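4.2 Recording rules and what we ask of operators

Most of the rules below came out of arguments between the two sites, Endilska and Breltitcombe, over what counts as a clean episode. Before the Kusex rulebook each site had its own habits. Files looked the same, were not the same. One site cut the recording when the fingers opened, the other let it run until the arm was home. Merging them cost us most of December.

The rulebook is short on purpose. Operators will not read a long one, we tried. Version 8 fits on two sides of paper and is taped up at each station.

Start state. Arm at home pose, gripper open, hands out of the work area before the start key is pressed. If a hand is still in view the episode is thrown out, no matter how good the rest is. No trimming afterward. Trimming was allowed in earlier versions and led to episodes that begin in mid-motion, which the replay check then flags.

Speed. Capped at 70 percent of the teleoperation limit for any task with a container. Operators complained. Rim contacts went down so the cap stays.

Naming. Task label is picked from a list before recording, never typed. Typed labels gave us "bottel", "bottle small", "btl" and so on, all for one object class. See Saliba list in the appendix.

End state. The episode ends when the object is at rest and the fingers are clear of it, held for a full second. Object at rest inside the container counts, on its side or upright, either is fine unless the task label says upright. Object leaning on the rim does not count. This was the single largest source of disagreement between reviewers, and the wording was changed on 18th November to what it is now.
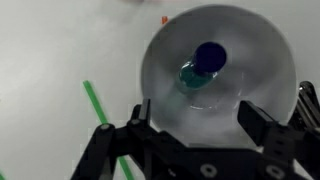
Figure 3. Wrist view, container task. Small bottle on its side in a round translucent bowl, gripper fingers apart.

Review is done by a second person, not the operator. The reviewer gets the first and last stills and the wrist video, and marks pass, fail or unsure. Unsure goes to a third person. We do not average. Of the 80 container episodes used to test the new wording, 68 were marked the same way by both reviewers, and the rest were mostly cases where the wrist view alone did not settle wether the object had stopped moving. Side camera helps there but Endilska only has one at two stations.

Failed episodes are kept, in a seperate folder, with the label left as it was. Deleting them is a rule violation. Stops by emergency button are kept too and must carry a one-line note from the operator, written the same shift. Notes written later were mostly useless.

Open points. Lighting is still not covered by any rule. Same for wear on the finger pads, where each site swaps them on its own schedule. Both are down for the next version.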